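Five Fingers or Two: Grippers Meet the Grocery Shelf
By Uliana Hnatiuk

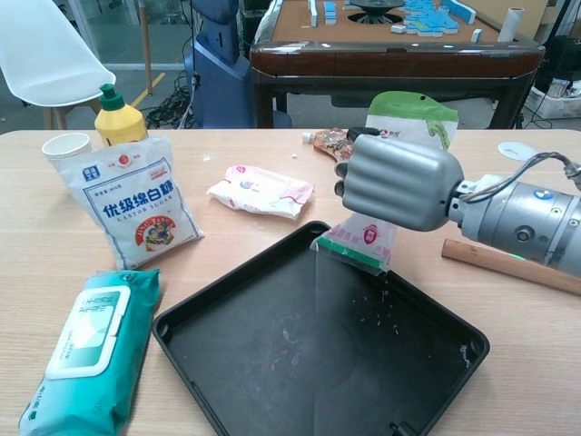 Does a gripper need fingers to handle soft packaging? Two parallel jaws are enough for most bags, provided the load stays in one place. Pouring is harder, as the contents shift while the grip stays fixed.

Plasinik compared two end effectors on one arm, running 1,000 pours with each. The hand wraps four fingers around the upper part of the bag and sets the thumb against the edge. The bag is then tilted, mouth down, over a black tray. The parallel gripper, a Drestico unit, pinches the same area between flat pads.

The hand completed 784 pours without a slip or a torn bag. Plasinik has not released the parallel figure, but its engineers describe it as lower on thin film and nearly equal on paper.

Controller settings mattered more than expected. At the default grip force the fingers creased the film and choked the flow. Cutting the closing speed by 5 percent and lowering the force limit fixed most of this.

Cable routing at the wrist remains a problem. The next series, planned for October, will run to 3,000 pours.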